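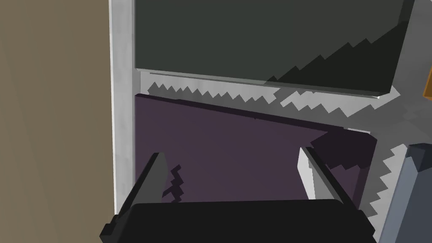

Drawer task in sim: keyboard teleop or drag the arm by hand?

manalastas_k
I'm collecting demos for opening and closing a drawer, all in simulation for now, with the view from the wrist. I drive the gripper with keyboard keys, one axis per pair. It works but it is slow and my paths look like staircases. A friend at Orkthorpe says to skip sim and guide the real arm by hand with the motors slack. Which would you do first? I have 2,072 demos logged and the policy still stops short of the handle a lot of the time.

flilum
Don't throw out the sim data yet. Two thousand keyboard demos is plenty for one drawer, so I doubt the count is your problem. Look at the pauses. With keys you stop every time you change axis, and the policy learns to stop too. Filter out every step where the commanded motion is near zero and train again before you collect anything else.

tollon_bench
Disagree with flilum on keeping them. I had 2,981 demos from a keyboard setup and filtering helped a little, then it leveled off. I switched to a 6-axis mouse and had a better policy in an afternoon with a small fraction of the data. The hand moves in and turns at the same time. You can't fake that afterward by cutting frames.

ptan
Pacita Tan here, I run the teleop station at our lab. Hand guiding is good for paths and bad for cameras. Your arms and body end up in the view, and at run time they aren't there. If the policy only sees the wrist view it's less of an issue, but keep your hands well behind the gripper. Also the fingers: when you push the arm around by hand, you still need a button or a pedal to open and close them. People forget this and end up with demos where the gripper command lags the motion.

manalastas_k
Thanks. Wrist view plus one fixed view from the front. I hadn't thought about the pedal.

graywater
Are your shadows on in the renderer? Jagged low-res shadows crawl around whenever the arm moves, and a policy can latch on to them. I'd turn the resolution up or turn them off for half the episodes.

tollon_bench
I left mine blocky the whole time and it made no difference that I could measure. Fix the input device first.

graywater
Did you ever move to a real arm with it?

tollon_bench
No, sim only.

graywater
Then you wouldn't have seen it. Mine was fine in sim as well — it fell apart on the bench.

flilum
Still say filter first. It costs one training run and no new demos.

manalastas_k
Update. I ran the filter overnight. It reaches the handle more often now but it comes in crooked and one finger catches on the drawer front. I checked my demos and I do the same thing, I square up late and then back off. So that part is me.

ptan
Then record the approach again and leave the pull alone. Start each episode with the gripper already close, fingers open, at a slightly different angle every time, and correct it in one smooth move. 2 short sessions will do more than another week of full episodes.

manalastas_k
OK. Ordering a 6-axis mouse and doing the approach segments with that. Real arm after.

tollon_bench
Turn the rotation gain way down on the first day. The default is twitchy and you will hate it.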